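Killa Short Ladder Fund – Institutional Class
Managed by Trarkolberg Fixed Income

What it is
A laddered portfolio of investment grade corporate and government bonds, 11 rungs, nothing longer than 6 years. Built for pension plans, endowments and small insurers that want income on a schedule and not much drama. Coupons paid out or reinvested, your choice, change it any time in writing.

Who runs it
Kazimír Beneš, lead manager. Jarmila Murín, credit research. Both on the desk since launch in May 2014.

How it works
Bonds are bought to hold. When a rung matures the cash goes to the far end of the ladder, whatever rates are doing that week. No leverage. No currency bets. Small cash sleeve for redemptions. We do sell early if credit reserach drops a name below our floor, and holders get a note the same day explaining why.

Holdings
952 positions at last count, single issuer cap applies to everything except Treasuries. Full list goes out monthly as a spreadsheet, ask for the one with maturity dates if thats what your consultant needs.

Dealing
Daily. Orders in by noon Eastern for same day price. Minimum first purchase 1000 shares, no minimum after that. Custody and fund accounting through Amusora. Transfers in kind considered, send the list of bonds first please, not the bonds.

Risks, short version
Prices fall when rates rise. Issuers can default. A ladder softens the first one, does nothing for the second. Income will drop if maturing bonds get replaced at lower yields. Not insured, not a deposit. Read the prospectus.

Changed on this page
12 September 2021: dealing cutoff moved to noon, was 11 a.m. Old Arnardóttir share class closed to new money, existing holders not affected.

Documents
Prospectus, annual report, fee schedule, subscription form. All PDF. Fee schedule is being re-done, call the desk for the current one.

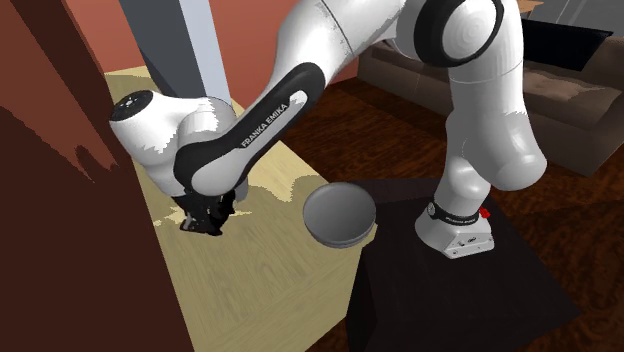 Contact the desk
Phone or email, either is fine. Have your account number handy. New accounts ask for Jarmila.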